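Ticket 2000: desktop won't power up past the fans
Opened by: Clive Fairclough, Stendport office
Picked up by: Fahad Bajwa
Status: open, part on order

Clive reports the fans spin for 30 seconds, then it all goes quiet. No beep, nothing on screen. He's tried 2 different monitors and another mains lead (thank you Clive, you've saved me a job!).

18 October, first look. Cooler off, processor out, memory out. I do love getting into one of these older green boards – everything's so easy to reach!
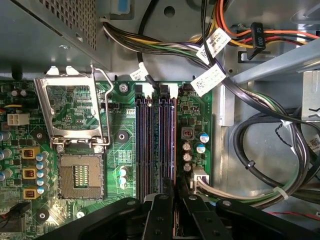 Plurham Desktop Support, Workshop Bench

Load plate is up and the lever's swung out, so the socket is open to view. I'm going along the gold pins with the magnifier, row by row. One bent pin would be enough to cause this, so please don't rest anything on the socket if you're passing!

Next I'll try one memory stick at a time, starting with slot one. The cooler lead goes back on the header marked CPU, please, not a spare one.

Update: pins all look lovely and straight. Same fault with either stick, so I'm leaning towards the power supply. Replacement requested from Vachon. Clive, your files are safe on the drive and I can lend you a laptop until it's here.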